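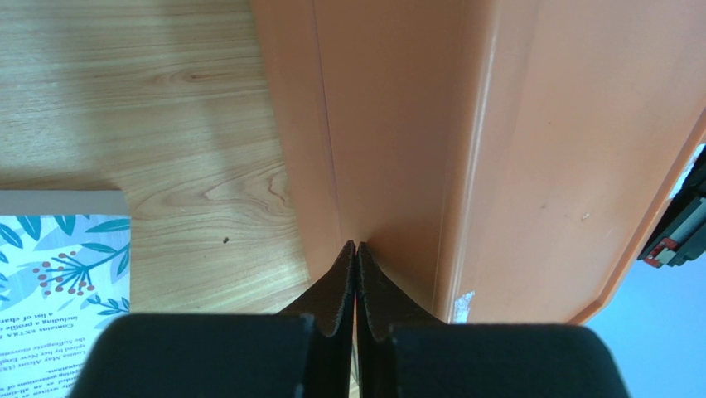 A reader in Prandedport writes that the Kerslake soundbar reviewed on this blog in June drops its audio whenever the television switches from a streaming app to the broadcast tuner, and asks whether the fault lies with the bar or the set. Several similar messages have been received, and the question merits a fuller answer than the comments section allows.

In the cases examined so far, the television was responsible. Most sets handle sound from their own apps and sound from the tuner as separate formats. When the source changes, the set sends a new signal over the ARC connection, and the soundbar must recognize it before playback resumes. The Kerslake does this slowly. With the television's digital audio output set to Auto, the silence lasted almost 6 seconds in my own living room. With the output fixed at PCM, it was too short to be a nuisance.

Owners are therefore advised to begin with the audio menu of the television. The setting is usually found under Sound, then Advanced or Expert, and the names vary. Selecting PCM does carry a cost. Surround formats will be reduced to stereo, and the rear speakers sold with the larger Kerslake package will have little to do. Households that watch mainly news and sports may find this acceptable. Those who bought the system for films should leave the output on Auto and accept the pause.

The cable should also be considered. My first trial used a 10-foot cable that had been in a drawer for years, and the connection failed outright on two evenings. A shorter Gevdale cable, 5 feet in length, has given no trouble – although the plug is bulky and sits awkwardly behind a wall-mounted set.

A second matter raised in the same message concerns volume. The Kerslake remote moves the level in large steps at the lower end of the scale, and late at night the choice is between slightly too quiet and slightly too loud. The television remote offers finer control when HDMI-CEC is enabled on both devices. I would recommend that arrangement in any case.

Readers have also asked for a comparison with the Grikthorpe bar. That model switched between sources more quickly on the same television and is the easier of the two to set up. Its bass is thinner, and it has only one HDMI input, so a games console and a disc player cannot both be connected without a separate switch. It was on sale locally for $82 less than the Kerslake when I last checked. The full review will be published once the wall bracket has arrived and the bar can be tested at the proper height.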